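Peltent 휴대형 그리퍼 사용 설명서
7장. 끈 말림과 턱 걸림 고장의 조치

이 장은 얇은 끈이나 고리가 달린 의류를 다루는 중에 그리퍼 턱이 닫힌 채 돌아오지 않거나, 한쪽 턱만 늦게 열리거나, 벌림값이 실제 턱 위치와 어긋나는 경우의 조치 절차를 다룹니다. 6장의 일상 점검을 마친 장비를 전제로 합니다. 카메라 왜곡 보정과 저장 장치 오류는 9장을 참조하십시오.

개정 내용: 7.3의 끈 제거 순서 변경, 7.5의 좌우 턱 비교 절차 추가, 7.8의 사례 추가.
작성 Flurina Zaugg / 검토 Beat Hollenstein / 한국어판 감수 Lihua Hao

7.1 고장의 개요

Peltent의 턱은 손가락, 평행 막대, 바깥팔, 회전축으로 이루어집니다. 평행 막대와 바깥팔 사이에는 좁은 틈이 있으며, 이 틈은 턱이 벌어지고 닫힐 때 폭이 변합니다. 턱이 벌어져 있을 때 틈으로 들어간 끈은 턱이 닫히면서 눌리고, 이 상태에서 손잡이를 놓으면 복귀 스프링의 힘만으로는 빠지지 않는 경우가 있습니다.

끈이 들어가는 경로는 두 가지입니다.

가) 손가락 바깥쪽에서 들어오는 경우. 세워져 있거나 고리 모양으로 말린 끈 옆으로 턱을 내릴 때 발생합니다. 고리가 손가락 끝을 넘어 바깥팔 쪽으로 걸리고, 턱을 닫으면 틈으로 끌려 들어갑니다.

나) 손가락 안쪽에서 넘어가는 경우. 패드로 문 끈이 패드 아래쪽으로 미끄러져 손가락 관절부에 닿을 때 발생합니다. 패드의 골이 마모되었거나 이물질로 메워진 장비에서 잦습니다.

가)의 경우에는 작업자가 손잡이의 저항 변화를 느끼지 못하는 일이 많습니다. 끈이 가늘면 눌리는 힘이 작아 손잡이에 전달되지 않습니다. 턱이 정상으로 닫혔다고 판단하고 들어 올리면 옷 전체가 한쪽 턱에 매달리게 되며, 이때 걸리는 하중은 회전축에 비스듬히 작용합니다.

7.2 증상별 분류

증상 A: 손잡이를 놓아도 양쪽 턱이 모두 열리지 않음.
주요 원인: 양쪽 평행 막대가 같은 끈에 걸림, 또는 손잡이 케이블 이탈.
조치: 7.3을 실시한 뒤에도 그대로이면 7.6으로 진행.

증상 B: 한쪽 턱만 늦게 열리거나 중간에서 멈춤.
주요 원인: 해당 턱의 틈에 끈 또는 실밥이 끼임, 회전축 오염.
조치: 7.3, 7.4, 7.5를 순서대로 실시.

증상 C: 턱은 움직이나 기록된 벌림값이 변하지 않음.
주요 원인: 위치 검출부가 관절에서 분리됨.
조치: 7.6 실시. 해당 회차의 기록은 사용하지 말 것.

증상 D: 턱을 완전히 닫았을 때 좌우 패드의 높이가 다름.
주요 원인: 손가락 휨, 회전축 나사 풀림, 패드 들뜸.
조치: 사용을 중지하고 7.5 실시.

증상 E: 닫을 때 딸깍 소리가 나고 이후 손잡이 유격이 커짐.
주요 원인: 회전축 캡 내부의 멈춤 고리 이탈.
조치: 즉시 사용을 중지하고 지정 수리처로 반송. 사용자가 분해하지 말 것.

증상 B와 D가 함께 나타나면 D를 우선합니다. 손가락이 휜 상태에서 끈을 잡아당기면 휨이 커집니다.

7.3 걸린 끈의 제거

경고: 손가락을 두 턱 사이에 넣지 마십시오. 끈이 빠지는 순간 스프링에 저장된 힘으로 턱이 급히 움직입니다. 턱이 열리는 방향으로 움직이더라도 평행 막대와 바깥팔 사이의 틈은 좁아지는 구간이 있어, 틈에 손끝을 댄 경우 끼일 수 있습니다.

주의: 끈을 가위로 자르지 마십시오. 잘린 끝이 회전축 안으로 감겨 들어가면 현장에서 제거할 수 없습니다. 옷을 버려도 되는 경우라도 마찬가지입니다.

준비물: 끝이 둥근 플라스틱 핀셋, 동봉된 턱 고정 쐐기, 마른 천.

1. 손잡이의 힘을 그대로 유지합니다. 걸린 것을 알았을 때 놓아 버리지 마십시오.
2. 그리퍼를 들어 올린 상태라면 옷이 바닥면에 완전히 놓일 때까지 내립니다. 끈에 옷의 무게가 걸려 있으면 다음 단계로 넘어가지 않습니다.
3. 기록을 중지합니다. 기록 표시등이 꺼진 것을 확인합니다.
4. 다른 손으로 고정 쐐기를 손잡이 뒤쪽 홈에 끼웁니다. 쐐기가 끝까지 들어가면 손잡이를 놓아도 턱이 움직이지 않습니다.
5. 손잡이에서 천천히 힘을 뺍니다. 턱이 조금이라도 움직이면 쐐기가 제대로 들어가지 않은 것이므로 단계 4를 다시 실시합니다.
6. 배터리 팩을 분리합니다. 외부 전원으로 쓰는 경우 전원 케이블을 뽑습니다.
7. 끈이 들어간 방향을 확인합니다. 바깥팔 쪽에서 들어갔으면 바깥쪽으로, 패드 쪽에서 넘어갔으면 안쪽으로 뺍니다. 반대 방향으로 당기면 관절을 한 바퀴 감게 됩니다.
8. 핀셋으로 끈의 느슨한 쪽을 잡고 턱의 길이 방향을 따라 당깁니다. 턱과 직각으로 당기지 마십시오.
9. 저항이 느껴지면 당기기를 멈추고, 쐐기를 한 단 빼서 턱을 조금 벌린 뒤 다시 시도합니다.
10. 끈이 빠지면 옷을 작업면에서 치웁니다.
11. 손잡이를 쥔 상태로 쐐기를 완전히 빼고, 손잡이를 천천히 놓아 턱을 끝까지 엽니다.

참고: 구판 설명서에서는 배터리를 먼저 분리한 뒤 쐐기를 끼우도록 하였습니다. 이 순서로 하면 배터리를 분리하는 동안 한 손으로 손잡이를 유지해야 하고, 실수로 놓는 사례가 있어 변경하였습니다. 구판을 비치한 작업장에서는 해당 쪽을 교체하십시오.

참고: 양쪽 턱에 동시에 걸린 경우 오른쪽과 왼쪽의 순서는 관계없으나, 한쪽을 완전히 뺀 다음에 다른 쪽을 시작해야 합니다.

7.4 틈과 회전축의 청소

끈을 제거한 뒤에는 섬유 조각이 남습니다. 육안으로 보이지 않더라도 청소를 생략하지 마십시오. 검은색 플라스틱 표면의 먼지는 밝은 점으로 드러나므로 쉽게 확인되지만, 틈 안쪽의 짙은 색 실밥은 조명을 비추어야 보입니다.

1. 턱을 끝까지 열고 고정 쐐기를 끼웁니다.
2. 마른 붓으로 바깥팔의 삼각형 홈을 먼저 쓸어 냅니다. 홈에 쌓인 먼지는 턱이 움직일 때 틈으로 떨어집니다.
3. 평행 막대와 바깥팔 사이에 붓을 넣고 손가락 관절에서 손잡이 방향으로 쓸어 냅니다. 한 방향으로만 움직입니다.
4. 회전축 캡의 둘레를 마른 천으로 닦습니다. 캡은 돌리거나 들어 올리지 않습니다.
5. 파란색 패드의 골을 붓으로 쓸어 냅니다. 골에 낀 섬유는 핀셋으로 집어냅니다.
6. 패드 표면이 미끄러우면 물을 조금 묻힌 천으로 닦고 완전히 말립니다.

주의: 알코올, 접착제 제거제, 실리콘 윤활제를 사용하지 마십시오. 알코올은 패드 뒷면의 접착층을 녹이고, 윤활제는 섬유 조각을 붙잡아 두어 같은 고장을 되풀이하게 합니다. 회전축은 무급유 부품입니다.

주의: 압축 공기를 회전축에 직접 불지 마십시오. 실밥이 축 안쪽으로 밀려 들어갑니다.

패드의 골이 닳아 손톱에 걸리지 않으면 패드를 교체합니다. 좌우를 반드시 함께 교체해야 하며, 한쪽만 새것으로 바꾸면 마찰력 차이로 천이 한쪽으로 쏠립니다. 교체 방법은 부록 나에 있습니다. 교체용 패드는 Gruber에서 공급하는 정품을 사용하십시오. 두께가 다른 패드를 붙이면 완전히 닫힌 위치의 벌림값이 달라져 7.5의 판정이 성립하지 않습니다.

7.5 좌우 턱의 비교

청소 후, 그리고 증상 D가 나타난 경우에 실시합니다. 평평한 탁자와 동봉된 비교용 얇은 판이 필요합니다.

1. 쐐기를 빼고 배터리를 다시 장착합니다.
2. 천을 물지 않은 상태에서 손잡이를 세 번 천천히 쥐었다 놓습니다. 좌우 턱이 동시에 움직이기 시작하고 동시에 멈추는지 봅니다.
3. 그리퍼를 뒤집어 같은 동작을 반복합니다. 한쪽 방향에서만 늦어지면 회전축 안에 이물질이 남아 있는 것입니다.
4. 턱을 닫고 두 패드의 윗단이 같은 높이인지 확인합니다.
5. 비교용 판을 패드 사이에 끼우고 닫습니다. 판을 당겨 보고, 위쪽과 아래쪽의 저항이 같은지 확인합니다. 위쪽만 물리면 손가락이 안으로 휜 것이고, 아래쪽만 물리면 바깥으로 휜 것입니다.
6. 턱을 끝까지 열어 표시되는 벌림값을 점검표에 적습니다. 출하 시 값은 손잡이 안쪽 라벨에 인쇄되어 있습니다.
7. 턱을 끝까지 닫은 값도 적습니다.

판정: 단계 2와 3에서 지연이 없고, 단계 4와 5에서 좌우 차이가 없고, 두 벌림값이 라벨의 허용 범위 안이면 사용을 재개할 수 있습니다. 하나라도 벗어나면 재개하지 마십시오. 손가락을 손으로 펴서 맞추는 것은 금지합니다. 펴진 손가락은 같은 자리에서 다시 휘고, 그다음에는 파손됩니다.

참고: 손가락은 약간 기울어 서 있는 것이 정상입니다. 기울기 자체를 고장으로 판단하지 말고 좌우의 차이만 보십시오.

7.6 전기 계통의 확인

증상 A가 7.3 이후에도 남거나 증상 C가 나타난 경우에 실시합니다.

1. 전원을 끄고 손잡이 케이블의 커넥터를 확인합니다. 잠금 돌기가 홈에 들어가 있어야 합니다.
2. 위치 검출부의 덮개가 들떠 있지 않은지 확인합니다. 옷이 한쪽 턱에 매달린 적이 있으면 덮개 나사가 풀려 있을 수 있습니다.
3. 전원을 켜고 Memard 기록 프로그램에서 점검 화면을 엽니다.
4. 손잡이를 천천히 쥐면서 벌림값이 끊김 없이 변하는지 봅니다. 값이 한곳에 머물다 건너뛰면 검출부의 접촉 불량입니다.
5. 영점을 다시 잡습니다. 영점은 턱을 완전히 닫은 상태에서 잡으며, 패드 사이에 섬유가 남아 있으면 안 됩니다.
6. 점검 화면을 닫고 시험 기록을 한 번 실시하여 영상 속 턱의 위치와 벌림값이 맞는지 대조합니다.

주의: 영점을 다시 잡는 것으로 증상 D를 해결하려 하지 마십시오. 화면의 값은 정상으로 돌아오지만 기계적 어긋남은 그대로 남습니다. 현장에서 반송된 장비 가운데 영점만 여러 차례 다시 잡은 흔적이 있는 것이 있습니다.

상대습도가 78%를 넘는 곳에서는 영점이 안정되지 않습니다. 건조한 곳으로 옮긴 뒤 전원을 켠 채로 두었다가 단계 5를 실시하십시오.

7.7 재발 방지를 위한 작업 방법

끈이 있는 의류는 펼친 뒤 바로 집지 말고 다음 사항을 먼저 확인합니다.

1. 끈의 방향을 봅니다. 가는 끈은 눕지 않고 고리 모양으로 서는 일이 많습니다. 서 있는 고리는 턱의 진입 경로에서 벗어나 있어야 합니다.
2. 끈이 경로 안에 있으면 턱을 닫은 상태로 접근하여 손가락 바깥면으로 눕힙니다. 턱을 벌린 채 밀지 마십시오.
3. 파지 위치는 끈의 뿌리에서 떨어진 몸판으로 정합니다. 옷이 겹쳐 있으면 가까운 겹과 먼 겹 가운데 어느 쪽을 무는지 정하고 접근합니다.
4. 턱은 필요한 만큼만 벌립니다. 끝까지 벌리면 틈이 가장 넓어지는 위치가 되어 끈이 들어가기 쉽습니다.
5. 닫은 뒤 바로 들지 말고 잠깐 멈춰 좌우 바깥팔을 모두 확인합니다. 턱 바깥으로 나온 끈이 있으면 다시 열고 물러납니다.
6. 들어 올릴 때는 수직으로 천천히 올립니다. 옷이 한쪽으로 기울면 멈추고 내립니다.

바닥에 까는 천도 확인 대상입니다. 성기게 짠 담요나 올이 일어난 천에서는 손가락 끝이 올을 걸어 당기고, 그 올이 끈과 같은 경로로 틈에 들어갑니다. 올이 풀린 곳은 작업 범위에서 제외하십시오.

흰색이나 크림색 옷을 밝은 조명 아래에서 다루면 같은 색의 가는 끈이 몸판과 구분되지 않습니다. 카메라 화면만 보고 판단하지 말고 직접 눈으로 끈의 위치를 확인하십시오. 렌즈의 특성상 화면 가장자리의 물체는 휘어 보이므로, 가장자리에서 턱과 끈의 간격을 화면으로 재서는 안 됩니다.

다음 중 하나에 해당하면 작업을 시작하지 않습니다.
- 장신구, 시계 줄, 목걸이형 출입증이 턱의 움직임 범위에 닿을 수 있음
- 긴 머리카락이 묶여 있지 않음
- 고정 쐐기가 손이 닿는 곳에 없음
- 직전 회차에서 증상 B가 있었고 7.5를 실시하지 않음

7.8 사례: Warov 작업장의 회전축 손상

12월에 Warov 작업장에서 접수된 건입니다. 보고자는 Jonalyn Talavera, 조사 담당은 Hannelore Oberholzer입니다.

경과. 끈 달린 상의를 펼치고 접는 작업 중 왼쪽 턱이 늦게 열리는 현상이 오전에 처음 나타났습니다. 작업자는 손잡이를 빠르게 여러 번 쥐었다 놓아 끈을 털어 냈고, 턱이 다시 열리자 작업을 계속했습니다. 같은 현상이 오후에 되풀이되었고 같은 방법으로 대응했습니다. 16시 직후 옷을 들어 올리는 중에 딸깍 소리가 나면서 왼쪽 턱이 닫힌 채 멈췄습니다. 부상자는 없었습니다.

조사 결과. 왼쪽 안쪽 회전축에서 가는 끈의 섬유가 감긴 상태로 나왔습니다. 섬유가 멈춤 고리를 밀어내 고리가 홈에서 이탈했고, 축이 기울면서 구멍이 타원형으로 늘어났습니다. 해당 장비의 마지막 정기 점검 이후 개폐 횟수는 거의 2000회였습니다. 정기 점검 주기는 1000회입니다. 점검 한 번이 누락된 것으로, 점검표에는 해당 칸이 비어 있었습니다.

영향을 받은 기록. 오전의 첫 증상 이후에 저장된 회차를 모두 사용 중지로 분류했습니다. 왼쪽 턱의 실제 위치와 벌림값이 맞지 않는 구간이 여러 회차에 흩어져 있어, 구간만 잘라내는 방법은 채택하지 않았습니다.

조치.
- 손잡이를 빠르게 쥐었다 놓아 끈을 털어 내는 행위를 금지 사항에 추가.
- 개폐 횟수가 점검 주기에 도달하면 기록 프로그램 시작 화면에 경고 표시. 경고가 표시된 상태에서는 새 작업을 만들 수 없음.
- 점검표에 7.5의 벌림값 두 칸을 추가. 빈칸이 있으면 장비를 다음 근무조에 인계하지 않음.
- 고정 쐐기에 끈을 달아 손잡이에 묶어 두던 방식을 폐지. 쐐기의 끈이 턱에 걸린 건이 별도로 보고됨. 쐐기는 작업대 고정 홀더에 보관.

7.9 보고 시 기재 사항

증상 B, D, E는 조치가 끝났더라도 보고 대상입니다. 보고서에는 다음을 적습니다.

1. 장비 일련번호와 표시된 개폐 횟수
2. 증상 기호와 걸린 턱의 방향(작업자가 손잡이를 쥔 자세를 기준으로 왼쪽, 오른쪽)
3. 걸린 부위의 종류(어깨끈, 고리, 라벨, 실밥, 바닥 천의 올)
4. 끈이 들어간 경로(7.1의 가 또는 나)
5. 7.5의 측정값
6. 증상이 처음 나타난 회차 번호

사진을 첨부할 때는 양쪽 턱의 손가락, 패드, 회전축이 한 장에 들어오게 합니다. 걸린 부분만 확대한 사진은 좌우 판별이 되지 않으므로 단독으로 제출하지 마십시오. 빠진 끈이나 섬유 조각은 버리지 말고 봉투에 넣어 일련번호를 적어 보관합니다.
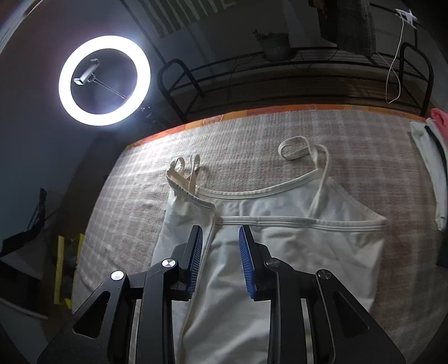 그림 7. 어깨끈이 고리 모양으로 말린 캐미솔과 그리퍼의 양쪽 턱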